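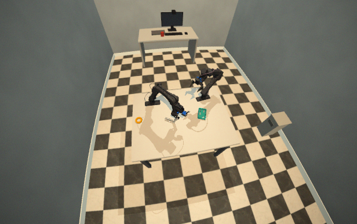 Koller ledger notes

Koller is a small set of records for checking claims made about shared ledgers. It holds 2120 transfers written to an Orkska test chain and the same transfers written to a plain database table. We wanted to see what the chain added. Read the limits before you quote anything from it.

What is in it

transfers.csv — one row per transfer: id, sender key, receiver key, amount, time submitted, time accepted
table.csv — the same transfers as stored in the database
disputes.csv — 86 rows where the two copies disagree
nodes.txt — settings for the nine nodes

Amounts are test tokens with no value. Keys were made for this set and should not be used anywhere else.

How it was made

A script sent transfers in batches of 500, with a short last batch. All nine nodes ran on machines we control, so please don't call this a decentralized network. It is one owner with nine copies. Plenty of pilot projects have the same setup and a grander name for it.

Time accepted is whatever the first node to answer reported. The node clocks drifted. We did not correct them, and a few rows show a transfer accepted before it was submitted.

About the disputes

Most of the 86 are rounding differences in our own export code. The rest are duplicates from retries. None of them shows tampering, and none shows that tampering would have been caught. We never tried an attack.

The reason column was filled in by hand. Treat it as opinion.

What it can't tell you

Speed under real load, cost, energy use, or how Orkska behaves when the owners don't trust each other. That last one is the whole sales pitch, and we have no data on it.

Brirnine import

The files load in Brirnine if you set key columns to text. Otherwise it reads some of them as numbers and drops the leading zeros. The Trusix format is not supported. We looked at it and the spec left out how to handle retries — maybe a later version will.

Changes

18 June 2021: fixed column order in table.csv, removed an empty column from disputes.csv

License: use it as you like, no warranty.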